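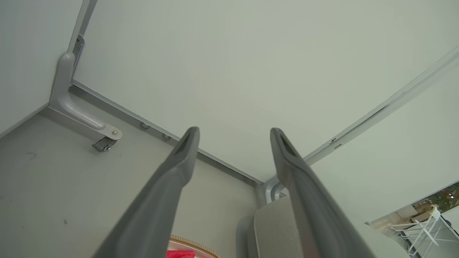
4. Leveling and Anchoring the Cabinet

This section applies to the Adura tall storage cabinet, single and double width, on a finished floor. Complete Section 3 (Frame Assembly) before you start. Do not load shelves or hang doors until step 4.3 is complete.

CAUTION: An unanchored cabinet can tip when a door or drawer is opened. The wall bracket is required in every installation, including rooms with no children.

4.1 Positioning

1. Choose a wall with at least one stud behind the cabinet location. The bracket must be fastened to a stud or to masonry. Drywall anchors alone are not acceptable.

2. Check for baseboard. If the baseboard is thicker than 12 mm, fit the rear spacers from hardware bag C to the upper back edge. Without them the cabinet will lean toward the wall.

3. Move the cabinet into place with two people. Lift from the base. Do not lift by the shelf rails or the trim.

4. Leave 50 mm of clearance on the hinge side of each door. Doors on the double-width model need the same clearance on both sides.

Note: On carpet, use the wide foot pads (sold separately). Standard feet sink over time, and the cabinet will have to be leveled again.

4.2 Leveling

1. Turn all four feet fully clockwise, then back each one out two full turns.

2. Place a spirit level on the base panel, front to back. Adjust the rear feet first. They can be reached through the access holes in the base with the 4 mm hex key.

3. Turn the level side to side and adjust the front feet.

4. Measure both diagonals across the front opening. The two measurements must agree within 2 mm. If they do not, loosen the back panel fasteners half a turn, push the longer diagonal in by hand, and tighten again — top corners first, then bottom.

5. Repeat steps 2 and 3. Squaring the frame usually changes the level slightly.

Do not use the feet to correct a frame that is out of square. The doors may line up at first and then bind once the shelves are loaded.

4.3 Wall Anchoring

You will need a drill, a 3 mm bit, a pencil, and a stud finder. For masonry, use a 6 mm masonry bit and the gray plugs in bag D.

1. Hold the L-bracket against the wall with its lower leg flat on the top panel. Mark both wall holes over the stud.

2. Drill pilot holes 40 mm deep.

3. Fasten the bracket to the wall with the two long screws. Stop when the bracket is snug.

4. Fasten the lower leg to the top panel with the two short machine screws and lock washers. Long screws will go through the panel and damage items on the top shelf.

5. Pull the top of the cabinet forward with moderate force. There should be no movement at the wall. If the bracket shifts, remove it and find a better fixing point.

4.4 Shelves and Load Limits

1. Insert four shelf clips at the same height, two on each side. Press until the clip clicks.

2. Lower the shelf onto the clips at a slight angle, rear edge first.

3. Press down on each corner. A corner that rocks has a clip that is not fully seated.

Maximum load, single-width shelf: 22 kg, evenly spread
Maximum load, double-width shelf: 33 kg, evenly spread
Maximum total load, single width: 70 kg
Maximum total load, double width: 132 kg

Place heavy items on the lowest shelf. The top panel is not a load surface and is excluded from the totals.

4.5 Rechecking

Check the level and the bracket screws one month after loading, and again whenever the cabinet is moved. Cabinets placed over a heating vent or against an outside wall should also be checked in December, when dry indoor air can shrink a wood subfloor enough to lift one foot.

Replacement feet, clips, and brackets can be ordered from the Rostville parts counter. Quote kit number 1527 for the complete anchoring set. Bag C spacers are ordered separately.

Continue to Section 5, Hanging and Adjusting Doors.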